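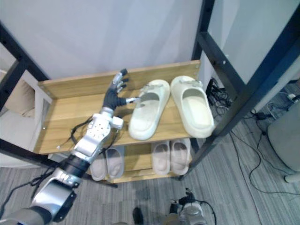 # Multi-finger hand or parallel gripper for picking up soft footwear?

**Graham Bainbridge**
Posted August 2018

Our laboratory at Grorstead is comparing two end effectors for a household tidying task. The objects are slide sandals, stored in pairs on a two-tier wooden shoe rack. The arm must lift one slide from the rack, carry it clear of the shelf and return it beside its mate.

The first candidate is a multi-finger hand, the Brostis, supplied with its own controller. The second is the Lambert parallel gripper, with two flat jaws and rubber pads. Both are mounted on the same arm and driven from the same head camera. Each was allotted 1000 attempts, of which the Lambert has now completed 921. The Brostis is well behind, as its cables required re-routing at the wrist on two occasions.

The difficulty with the hand is the thumb. On approach from above it reaches the strap before the fingers have settled, and the slide turns on the shelf. The upper shelf has a low rail at the back, which limits how far a slide can travel, but the heel end still swings out. The lower shelf is worse, as there is little clearance for the wrist.

I should be grateful for advice on two points. Is there an accepted pre-grasp posture for objects with a wide strap and a thick sole? And is it reasonable to compare the two devices on success rate alone, given that the approach paths differ?

---

**Elias Qudah**

On the first point, I would recommend that the thumb be held fully open until the palm has stopped moving. Most controllers for hands of this type close all digits on a common time base by default. If the Brostis controller permits a delay per digit, set the thumb to begin 50 milliseconds after the fingers and increase the delay in small steps. Please also confirm that the thumb's open position is measured at the tip. A joint reading may show the thumb as open while the tip is still in the path of the strap.

You may also wish to consider grasping the sole from the side. A strap will flex, and the hand will report contact before it has a secure hold. A thick moulded sole offers a firmer edge, although the neighbouring slide may obstruct the fingers on the inner side.

On the second point, success rate alone is not sufficient. At a minimum, the report should record:

- whether the second slide of the pair was disturbed
- the time from first contact to lift
- the number of re-grasps
- the shelf, upper or lower, from which the slide was taken

The results for the two shelves should be tabled separately. A combined figure would conceal the clearance problem you describe.

Finally, two re-routings suggest that the cable loops at the wrist should be secured before testing resumes. A slack cable can catch on a shelf edge, and the resulting fault is easily mistaken for a poor grasp.

---

**Vovora**

We used a parallel gripper for shoes and it was fine. One jaw inside the opening, one outside. Have not tried a hand. Check the pads for wear before you finish the Lambert trials, as ours became smooth and the later results were not comparable with the early ones.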